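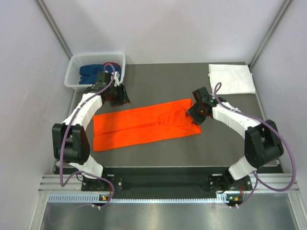

Has anyone settled on a way of folding cloths and small towels that survives being put in a cupboard? I've gone round in circles on this for months. We have a mix of colours and thicknesses, all bought at different times, and they go on one shelf above the washing machine. The white one in the back corner is folded the way I'd like them all to be, near enough a rectangle and flat enough to put another on top. The orange one is the sort that gives me trouble. It's long, it won't lie flat at one end, and by the time I've smoothed the wrinkles out the first crease has wandered. The blue and the red are in the basket waiting their turn. I fold in half lengthwise and then in thirds. Should I be doing it the other way about?

Posted by shelfandhook, Thursday 29th February

tallboy_58 wrote:

Other way about, yes. Short ends together first, then the long sides. If you do the long crease first on a long cloth you have twice the length to keep straight, and any wobble gets carried along the whole thing.

Pennywort wrote:

I'd disagree with tallboy_58. Lengthwise first is right for anything long and narrow. What matters is smoothing it before you make any fold at all. Start in the middle and push outwards to both ends with the flat of your hand. Most people pull at the corners and that just moves the wrinkles somewhere else.

Also, how big is the shelf? You haven't said, and the fold should come from the shelf.

shelfandhook wrote:

Shelf is 400 mm deep and a bit wider than the machine. It's a Brodeck unit, the narrow one. The door catches if anything sticks out over the front.

Pennywort wrote:

Then you want the folded cloth shorter than 400 with room for your fingers behind it. Fold one, try it on the shelf, and use that one as your pattern for the rest. I keep mine at the bottom of the pile and never use it.

drainpipe wrote:

Why fold them? Genuine question. Ours go straight from the line into a basket and stay there. You take one out, you wipe something, it goes in the wash. I can't see what the folding adds.

tallboy_58 wrote:

It adds space. A basket of crumpled cloths takes up as much room as a folded pile of twice the number.

drainpipe wrote:

Only if you're short of space. I've got a Grastosa basket under the sink, holes in the sides so they air, and it holds everything we own in that line. If they come out creased, so what, they're for the worktop.

oatcake wrote:

Airing is a fair point. I used to fold mine slightly damp and shut them in the cupboard and they smelled of pond by September. Now they hang over the rail overnight, even if they feel dry, and I fold in the morning.

On the original question, I roll them. Fold lengthwise twice so you have a strip, then roll from one end. Stand the rolls on end in a box. You can see every colour and take one without the rest falling over.

shelfandhook wrote:

I did try rolling. The thin ones came undone and the thick ones were too fat for the shelf height. It may work better in a drawer.

oatcake wrote:

Yes, mine are in a drawer. I should have said.

Marl Lane wrote:

Two things from someone who did hotel laundry for six years.

Iron-flat isn't needed but corner-square is. If the cloth has been through the wash a few times it won't be a true rectangle any more. One edge shrinks more than the other, usually along a hem. No method of folding will give you matching corners on a cloth that hasn't got them. Pick the straightest edge, put it on your left, and fold everything to that. Let the bad edge end up inside.

Second, give it a shake before it goes on the table. Hold two corners and snap it once. It gets rid of most of the bunching and you'll have less to smooth.

Pennywort wrote:

Agree on hiding the bad edge. Not sure about snapping, I find it stretches the thin ones.

Marl Lane wrote:

It would have to be very thin. We did every tea towel in the building that way.

tallboy_58 wrote:

Still short ends first.

Marl Lane wrote:

For a bath towel I'd go along with that. For a cloth it makes little difference as long as you do every one the same. A pile goes over when there are two methods in it.

shelfandhook wrote:

That may be my problem. There are two of us folding and we've never discussed it.

drainpipe wrote:

Basket.

Nondbridge Nan wrote:

Coming in with a different question, if that's all right. Does anyone sort by colour? I keep white for drying, blue for the bathroom and anything red or orange for floors and muddy boots. I used to have labels on the shelf but the colours do the job. It means separate piles, though, and the floor pile is always the untidy one.

oatcake wrote:

I sort by thickness. Thick at the bottom. Colour would be more sensible but mine have all gone the same grey-beige.

Pennywort wrote:

Wash the red ones on their own the first few times, is all I'd say. I had a Rattanakul set, lovely cloths, and the red turned a whole load of whites pink.

Nondbridge Nan wrote:

Mine get a cold wash with the dog towels. No harm done so far.

shelfandhook wrote:

Report back. I did the whole lot last night with Marl Lane's straight edge on the left and Pennywort's pattern cloth. Lengthwise, then thirds. The pile is standing and the door shuts. The long ones still come out thicker at one end, so I've turned every other one round to level it up. I haven't shown the other person how to do it yet.

tallboy_58 wrote:

Try one short ends first and put it next to the others. That's all I ask.

shelfandhook wrote:

Will do at the weekend when the next wash is through.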